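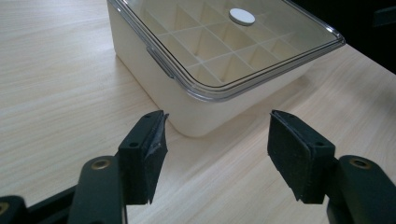
Home | Projects | Meetings | Documents | Contact

June 27, 2024
Minutes taken by Dewanti Halim

Carness hand-held grippers: maintenance meeting

Present: Halim (minutes), Cisneros (chair), Jemis, two persons from the sorting group. The workshop sent its apology.

1. Minutes of the last meeting

Accepted with one correction. In item 4 the spare finger blocks were written as ordered. They were only requested. The order was placed the week after.

2. Finger pads

Jemis reported on the foam pads. On gripper 2 the pad of the left finger is torn near the top, on the inner side. A small flap has lifted from the surface and the grayish layer below the foam can be seen. The pad on the right finger is still in one piece, although the edges are a little frayed. Both fingers were changed to new pads in January.

Cisneros asked if it is enough to glue the flap back. Jemis answered that he tried this on gripper 1 in spring, and the glue made a hard place in the foam. Smooth plastic lids slipped on it. He prefers to replace the pad.

It was discussed if only the left pad should be changed. The sorting group would like to save pads, as there are 14 left in the drawer. Jemis said that a new pad against an old pad closes unevenly and the jaw position must be zeroed again when the second one is changed. After some discussion it was agreed to change both.

Decision: both pads on gripper 2 are replaced before the next recording block. The old right pad is kept in a bag as an emergency spare and marked with the date of removal.

3. How to replace a pad

The present instruction is from the time of the earlier adhesive and two steps are wrong. The meeting agreed on the following text, which Halim will put in the binder:

Take the finger block off the arm first. Do not peel the pad while the block is mounted, it bends the arm at the pivot.
Peel from the lower end upward, slowly.
Remove all remaining glue with alcohol and a plastic scraper. No metal blade.
Let the block dry completely. Put the new pad on from the top and press it under the flat weight for 60 minutes.
Mount the block and tighten the screws by hand only. Open and close the jaws several times and look if the pads meet along the whole length.
Zero the jaw position and write it in the log.

The sorting group asked why the weight must stay so long, because the supplier sheet has a shorter time. Jemis will check the sheet and answer by mail. Until then the longer time is valid.

4. Pivots

The brass-colored rings on the arms were checked by Jemis on all grippers. Gripper 3 has a small play on the right side. It was not decided if this is wear or if it was assembled so. The ring will be measured and compared with gripper 1. No oil is to be used before this is clear, as oil goes into the foam.

5. Inspection interval

Until now the pads are inspected every 2000 grasps. Cisneros thinks this is too seldom for the work with storage boxes, where the pad rubs on the rim of the lid. He proposed a short look after every 200 grasps, and the full inspection as before. The sorting group was worried about the lost time. Jemis estimated one minute for the short look.

Decision: accepted for the Cetedia project, as a trial. The other projects stay with the old interval.

6. Other matters

The drawer label says "pads, left". The pads are the same for both sides. Halim will change the label.

The torque screwdriver is still missing. Whoever has it is asked to bring it back to the workshop bench.

7. Actions

Jemis: change both pads on gripper 2; check the supplier sheet; measure the ring on gripper 3.
Halim: new instruction in the binder; drawer label; add a column for the short look in the log.
Cisneros: ask the workshop for the delivery date of the finger blocks.

The next meeting will be announced by mail.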